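Open day at the Fonseca cannery, July

I have been to enough open days to know that the sausage sizzle is usually the best bit, so I drove down to Fonseca without much hope. The flyer promised "a rare look inside a working cannery." The car park was full by 10 am and they were charging for it, which the flyer had left out.

Our group had 16 people and one guide, Berwyn Griffiths, who has a good loud voice and needed it. He told us the plant fills 922 tins an hour on the small line. I asked whether that was on a good day or an average one. He said it was "the number we use." Make of that what you will.

The cooking floor was worth seeing. You stand behind a yellow rail and the smell of tomato and vinegar gets into your jumper and stays there (mine has been through the wash twice). Florêncio Magalhães, one of the cooks, answered questions properly and didn't dodge the one about salt. He reckons the older recipe was better and that the new one was changed for cost. I believe him. I bought a tin of each in the shop and couldn't get through the new one.

The heritage room was a letdown. Two glass cases, a few faded labels and a film with no sound. The sign says the first shed went up with 454 pounds borrowed from a brother-in-law, and then the story jumps straight to the present owners. What happened in between? Berwyn didn't know. Shufen Yu at the shop counter did know a bit, and told me the place had shut for nearly 2 years after a flood and most of the town thought it was finished. That would have made a far better film.

Lunch was a pie and a tin of their peaches for a price I won't repeat. The pie was fine. The peaches were very good, I'll give them that, and there was real cream.

The afternoon talk was on "the greener tin" and ran to a lot of slides. Plenty of targets, no results that I could find. When a woman near the front asked how much of the old packaging gets recycled now, she was told to check the website. I have since checked the website - it has the same slides.
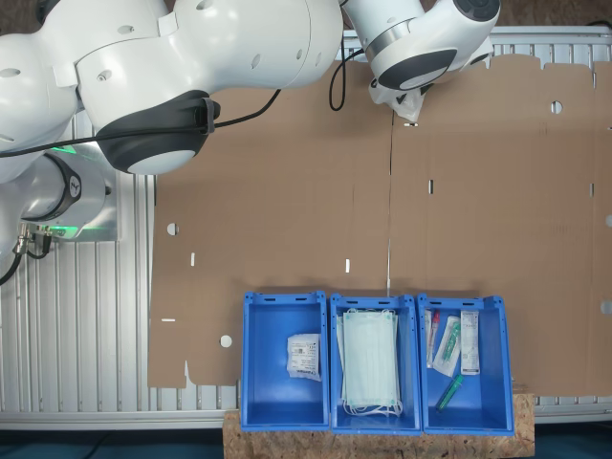 So would I go again? For the cooking floor and the peaches, maybe, if they dropped the parking fee. Get there before ten, skip the film, and find Florêncio while he's still in the mood to talk.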